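Robots in the Laboratory: A Guide for Young Visitors

The Vestside Science Center opens its robotics laboratory to school groups every November. Last year 241 students came to see the robots at work. This guide is for students in grades three to five. Please read it with your class before your visit.

What is a laboratory robot?

A laboratory robot is a machine that helps scientists with small, careful jobs. It does not look like the robots in cartoons. It has no face and it does not walk around. The robots at Vestside are arms. Each arm has joints that bend and turn, much as your shoulder, elbow and wrist do.

At the end of each arm is a gripper. A gripper has two fingers that open and close. With only two fingers it cannot tie a shoelace or braid hair, but it can pick up a thin object and keep it very steady.

Why do scientists want help?

Many laboratory jobs have to be done again and again. A scientist may need to fill, move and label 900 small tubes in one project. People become tired, and a tired person can make mistakes. A robot can repeat the same movement many times in almost exactly the same way.

Scientists are still in charge. They decide what question to ask, plan the experiment and study the results. "The robot does not know why a tube is important," explains Dr. Ratih Govindasamy, who directs the laboratory. "Knowing why is our job."

What will you see?

The demonstration lasts 35 minutes and takes place in the Barbu Room. Your guide, Ms. Zamfira Vlad, will show you a task called racking. In this task, an arm has to place a glass test tube into a hole in a rack. The hole is only a little wider than the tube, so the arm must line the two up with great care – if the tube is tilted, it may bump against the rim.

Two arms share one table. The right arm holds the tube over the rack while the left arm keeps its fingers open. Look for the micropipette on its stand as well. A micropipette is a tool that measures very small amounts of liquid, often less than a single drop.
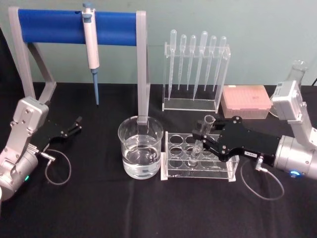

How does a robot learn its job?

Some robots follow a list of steps written by a programmer. Others learn from practice. A person guides the arms through a task many times, and a computer stores each movement. The computer then looks for patterns, such as how far the fingers should open or when the arm should slow down.

Mr. Traian Preda teaches the Vestside arms. He will be happy to answer questions after the demonstration.

Rules for visitors

Stay behind the yellow line at all times. Keep your hands, bags and coats away from the table. Food and drinks must be left in the lobby. If you hear a bell, stop talking and listen to your guide.

Words to know

Gripper – the part of a robot arm that holds things.
Joint – a place where an arm can bend or turn.
Rack – a holder that keeps test tubes standing up.
Beaker – a wide container for liquids, usually with a flat bottom.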